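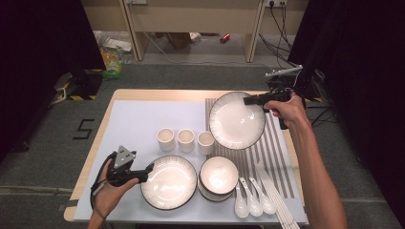 Progress Report: Evaluation of the Stekness Hand-held Gripper Kit
Reporting period ending November
Prepared for the Korkau Fund by Esther Khaemba, Program Lead

1. Purpose of the report

This report covers the second stage of the evaluation funded under the household tasks stream. The fund asked us to determine whether the Stekness kit is suitable for recording table-setting and clearing demonstrations, and whether it should be recommended to the other centres in the program.

2. Work carried out

The kit was set up at the Nair site early in the period. The tableware task is now under way, with the operator holding one gripper in each hand. The set consists of rimmed plates, nested bowls, small cups, soup spoons and chopsticks, laid out on a mat-covered table. Plates are picked up by the rim. The operators found this easier to learn than handling the cups, which have no handles and leave less margin for error in the approach.

A total of 300 demonstrations was planned for this stage. At the close of the period, 100 had been accepted after review. The shortfall is explained in section 4.

3. Findings on the product

Assembly instructions were clear and our staff needed no outside help. The grips were judged comfortable for short sessions. After longer sessions, operators reported tiredness in the wrist, and we have introduced a rest break at the midpoint of each session.

Calibration held well from one morning to the next, but had to be repeated whenever a gripper was put down hard. The supplier's manual does not mention this. We have written to Stekness asking for the manual to be amended.

The review software supplied with the kit is adequate. Labelling is slow, and the export to our Zotuno archive still has to be started by hand.

4. Issues and delays

Delivery of the replacement jaw pads took longer than quoted, and recording stopped while we waited. In addition, 17 demonstrations were rejected at review for incomplete tracking. These will be recorded again at no cost to the fund.

5. Budget

Spending remains within the approved amount. We request that unspent travel money be moved to operator hours. A revised schedule of costs is attached as Appendix B.

6. Next period

Recording of the tableware task will continue to the planned total. We will then begin the cutlery drawer task and complete the comparison of training costs requested by the fund. A recommendation on wider purchase will be included in the final report.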